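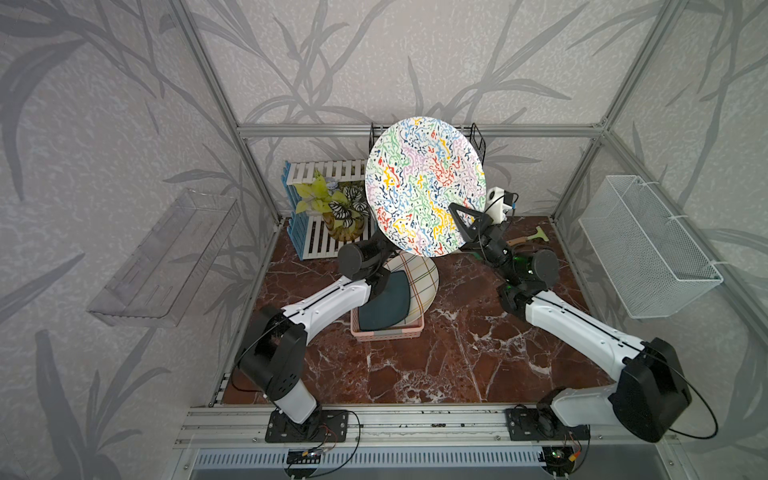

**Reviews / Grippers and end effectors**

## Trirow two-finger gripper, long-term test

We fitted a pair of these to our dish-sorting cell and ran 2679 plate transfers between the pink basket and the wire rack. Large round plates, lifted near vertical, are the hardest case we have.

The fault is slow loss of grip force. From a cold start the jaws hold a plate rim well. After 20 minutes the motor driver reaches its thermal limit and cuts the current by 15 per cent, with no flag on the bus. The controller still reports "closed". The plate then turns in the jaws under its own weight, and we lost 2 that way, both on a Tuesday afternoon shift.
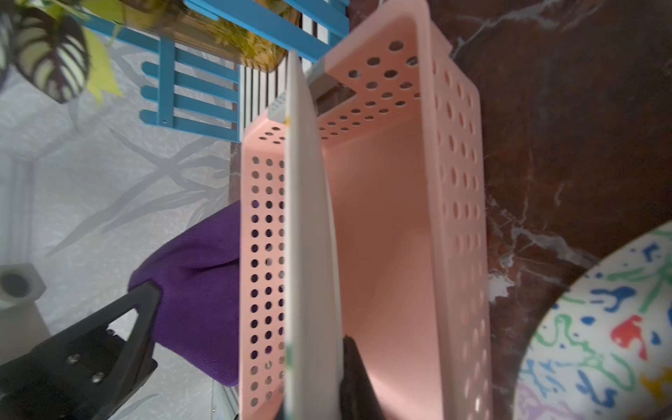
*Wrist camera view: jaws at the basket wall, towel to the left.*

Clearance is the second complaint. The jaw is a triangular frame with exposed bolt heads, and beside a basket wall it can press into soft items such as a towel. The stall threshold is set too high to register cloth, so the arm carries on with its move.

Kibet Nyamweya wrote a current monitor that stops the arm when the limit is reached. It works, but it should be in the firmware. Trirow's reply was to shorten the duty cycle.

Build quality: good. Manual: poor on fault codes. Not recommended for unattended work until the driver reports its own derating.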